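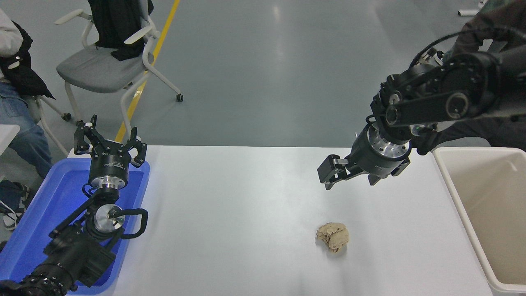

Re: [trutlow-users] Throwing out slow demonstrations, and when to end an episode

From: Eun-seong Ha
To: trutlow-users
Date: 2024-09-20

Hi Melaniia, hi all,

I'll answer the three questions in the order you asked them. Your message is at the bottom for anyone who joined the thread today.

For those who don't know our setup: we are the Bekasow group at Wurnemico. We have two arms at a long white table, with a blue tray at the left end and a cream bin at the right. The operator drives both arms with a pair of leader arms, and Trutlow records joint positions, gripper opening and the cameras. The task I'll talk about is the dullest one we have. A ball of crumpled paper is on the table, the right arm picks it up and puts it in the bin, and the left arm stays out of the way over the blue tray. We picked it because paper is hard to grip the same way twice and cheap to replace.

1. Slow demonstrations

We used to throw them out. In March we had 2,902 recorded episodes of the paper task and a filter that dropped anything longer than 18 seconds from first motion to release. After that filter and a manual check we were left with 1,764. Training on those gave us a policy that was quick and also bad at recovering. If it missed the ball on the first try it closed on nothing, lifted, and went to the bin with an empty gripper.

When I went back through the rejected episodes, a lot of the slow ones were slow for a good reason. The operator had missed, opened up again, backed off a little and come in from a different angle. Those are the episodes that show the robot what to do after a miss, and we had filtered out nearly all of them.

So my answer is no, don't cut on length alone. Cut on idle time. If the arm isn't moving and the operator isn't opening or closing the gripper, that stretch teaches the policy to sit still, and it will learn that very well. In Trutlow you can set idle_trim in the export profile and it will shorten the pauses without dropping the episode. Check a few by eye afterward, though. A short pause just before the grasp is often the operator lining up, and if you trim that out completely the motion has a jerk in it where the two pieces meet. We leave a little of every pause in.

One thing I would still throw out is an episode where the operator is plainly hunting around for the right leader arm position at the start. We have people move the leaders to match the followers before they press record, and that got rid of most of it.

2. What to do with the arm that isn't used

You wrote that your unused arm drifts. Ours did too, for the same reason. The operator is holding both leaders and thinking about one hand, and the other hand sinks as they get tired. On the recordings from late in the afternoon you can see the left gripper getting lower and lower from one episode to the next. The policy picks this up as if it meant something.

We tried three things. Telling people to hold still did not work for more than a few minutes. Locking the unused arm in software worked, but then the data had a perfectly flat signal on one side, and when we mixed it with the two-handed tasks the policy had trouble starting the left arm at all. What we do now is park the left leader on a rest at the operator's side and leave the arm live. It moves a very small amount and always comes back to the same pose, up over the blue tray with the gripper open. We use that pose as the start pose for the two-handed tasks as well, so the two kinds of data agree about where the left arm begins.

Pick a parking pose where the arm doesn't block the head camera's view of the work. Ours took a couple of tries. The first one put the forearm over the near half of the table, and from the head camera the ball was hidden for a good part of the reach. The wrist camera still had it, so the operators didn't complain, and I only noticed when I was looking at the exported video.

3. When to end an episode

This is the one where I have the strongest opinion. You end yours when the object leaves the gripper. We did the same at first and the policy had no idea what to do next. It would let go over the bin and stay there, or close and open the gripper again and again until someone stopped it.
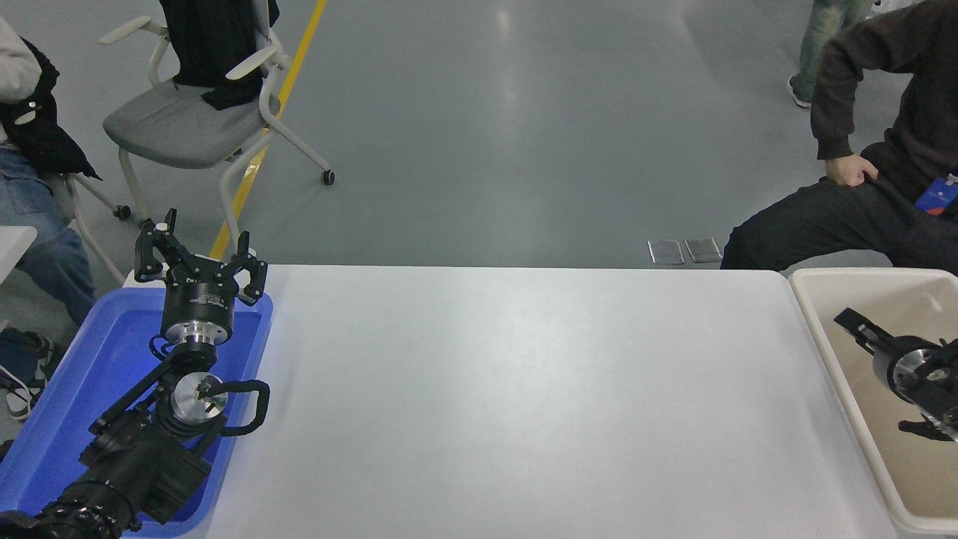

Our rule now is that the episode goes on after the release. The operator opens the gripper inside the bin, below the rim, waits until the fingers are clear of the paper, lifts straight up, and brings the right arm back toward its start pose. Then they press stop. It makes each episode longer and the operators didn't like it for the first day or so, but it cleared up the open-and-close problem and it means the next episode can start without anyone moving the arm.

The reason for going below the rim is that paper doesn't always fall when you let go. It catches on a finger. If the release is up high, the ball can hang there, then drop on the table as the arm swings back, and the operator may have already pressed stop. Then you have an episode marked as a success that wasn't one. Lower down it tends to get knocked off against the side.

We also record a small number of episodes that begin with nothing on the table at all. The right behavior there is to do nothing, and the operator keeps both arms at the start pose for nine seconds and stops. Turn off idle_trim for these or you'll export a pile of empty files. (I did this.) Tag them separately so that you can change how many go into the mix. With too many of them the policy gets reluctant to reach for a ball that is right in front of it, especially a light tan one under strong overhead lights.

Some smaller points while I'm at it.

Swap the ball often. A ball that has been gripped all morning gets flat and tight and is much easier to pick up than a fresh one. We make new ones by hand and don't try to make them alike.

Leave the room as it is. We used to clear chairs away and ask people not to sit near the table, and then the policy got worse whenever somebody did. Now people sit where they sit and the jackets stay on the chairs. The head camera sees a good deal of floor past the back edge of the table, and I'd like that part of the view to vary.

Move the bin a little between blocks, but not during one. If you do it every episode the operators spend their attention on the bin and their grasps get sloppy.

On the Wi leader grips, since you mentioned you are about to order them – we have one pair. The trigger is lighter than on our old ones, and people with small hands prefer them. The old ones give a better feel for half-open, so for paper I still use those. I wouldn't mix the two inside one dataset without noting it in the episode tags, because the gripper opening curves look different.

I can share our export profile if you want to compare. It has some local paths in it that I need to take out first, so give me until the middle of next week.

Eun-seong

----- Original message -----
From: Melaniia Stasiv
To: trutlow-users
Subject: [trutlow-users] Throwing out slow demonstrations, and when to end an episode

Hello everyone,

We are starting to record pick-and-place demonstrations on a two-arm table and I have three questions for people who have done more of it than we have.

First, do you throw out slow demonstrations? Our newer operators take about twice as long as the others, and I don't know if their episodes help or hurt. They do get the object where it should go in the end.

Second, most of our tasks need only one arm. The operator still has both leaders in hand, and the arm that isn't working drifts down over a session. Is it better to lock it, to ignore it, or to leave it out of the data?

Third, when do you press stop? We stop as soon as the object leaves the gripper. It saves time, but on the first test runs the arm just hangs over the container after letting go. I'm not sure if that is caused by the way we end the episodes or by something in our training settings.

We will probably switch to the Wi grips this fall, so if anyone has used them with Trutlow I'd be glad to hear how it went.

Thanks,
Melaniia Stasiv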